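Botha Family Law Clinic
Minutes of the March Management Meeting
Thursday, 8th March, 5:30 p.m., upstairs meeting room

Present: Sharon Makokha (chair), Hendrik Buthelezi, Nosipho Molefe, Thabiso Engelbrecht (minutes)
Apologies: Lwazi Kruger (in court; sent written notes on item 4)

1. Minutes of the last meeting
Approved with one correction. Under item 3, "supervised exchange" should read "supervised visitation." Thabiso to replace the copy on the website.

2. Matters arising
The lease on the Wandar Street office has been signed by both sides. Keys have been received. Hendrik still needs the landlord's written consent for the second phone line.
The updated fee waiver handout has gone to the printer. Nosipho asked that the Spanish version be checked by a second reader before it is put out at the front desk. Agreed.

3. Intake and caseload
Nosipho reported 296 calls to the intake line since the last meeting. Of those callers, 66 were given a full appointment. The rest got brief advice by phone or were referred elsewhere, mostly for housing and immigration matters that the clinic does not handle.
Custody modification is still the largest group of new files. Nosipho has seen more parents asking what happens when one of them plans to move out of state for work. Several had already signed a lease or accepted a job before calling. She would like the intake script to ask about relocation in the first five minutes, so that notice deadlines are not missed.
Hendrik was concerned that the script is already too long. After discussion it was agreed to drop the two questions on how the caller heard about the clinic and add one on relocation. Nosipho to circulate a draft.
The wait for a first appointment is now 23 days. Sharon said this was too long for anyone who has been served with papers and has a response date running. Intake staff will keep two slots open each week for those callers.

4. Relocation workshop
Lwazi's notes were read out. He proposes an evening workshop in June for parents who share custody and are thinking about moving. It would cover written notice to the other parent, what a judge may look at in deciding whether a child can move, changes to the parenting schedule, and who pays for travel. It would not give advice on individual cases.
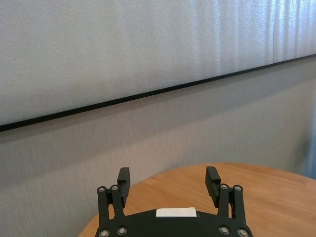

Close view of the black gripper, with a white label on its body.

Thabiso asked whether people on opposite sides of the same case might both sign up. Hendrik said this had happened at the child support workshop and that it led to an awkward half hour. Sign-up sheets will be run through the conflict check, and the second parent in any pair will be offered the written materials and a referral to another office.
Seats limited to 60. Cultetero Hall is the first choice of venue, provided the evening rate has not gone up. Lwazi to confirm the date with the hall and report back by email.
Sharon asked that the workshop flyer say plainly that attending does not make a person a client of the clinic. Agreed.

5. Mediation referrals
Fumero Mediation has written to say it will no longer take cases where a protective order is in effect, including expired orders less than a year old. Sharon thought the first part was sensible and the second part needed a conversation. Some clients with an expired order have asked for mediation themselves and have done well with separate rooms.
Hendrik to call Fumero and ask if they will look at those cases one by one. Until then staff should not refer any file with an expired order without speaking to Sharon first.

6. Case management software
The trial period ends next month. Nosipho finds the calendar useful but says the document templates lose their formatting when a child's name is longer than the field. Thabiso has reported this twice with no reply. Decision on renewal held over to the next meeting.

7. Other business
The copier on the ground floor is jamming on legal-size paper. Use the upstairs one for now.
Hendrik will be on leave for the last week of the month. Sharon will cover his hearings, except the contested one, which has been continued by agreement.

Action items
Thabiso: correct website minutes; chase software support
Nosipho: draft intake script; second reader for Spanish handout
Hendrik: landlord consent; call Fumero
Lwazi: workshop date and hall rate
Sharon: wording for workshop flyer

Meeting closed at 6:50 p.m.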